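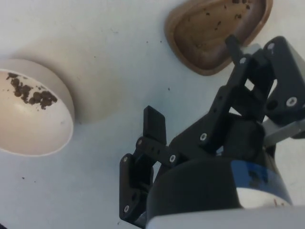
Hesteo Mission Partners Moves Its Giving Page, Keeps Its Phone

News > Press Releases > Giving

Search this site Go

PEARCE, Sat 29 January — Hesteo Mission Partners has a new online giving page, replacing one that had served faithfully for years and, toward the end, served mostly error messages.

Donors can now set up a monthly gift to any of the 97 mission workers Hesteo supports, change the amount, or stop it, all without mailing a form to the Pearce office. The form will still be accepted. Several donors have already written, on the form, to ask.

"We moved over 100 recurring gifts by hand," said Saqib Tanoli, who runs donor services. "If yours now goes to someone you have never heard of, please call. They will be grateful, but still."

The page was built by Skemia, a web firm in Gumden. Old bookmarks will forward to it until the end of May. Year-end receipts are not affected and will come by mail as usual, in the envelope that looks like a bill.

Hesteo's director, Kerstin Albers, thanked supporters for their patience — "and for their emails, which were less patient."

Gifts by check should go to the same address as before, with the worker's name on the memo line and not on a sticky note.

Press contact: Raíssa Mendonça, Hesteo Mission Partners, Pearce office

2 shares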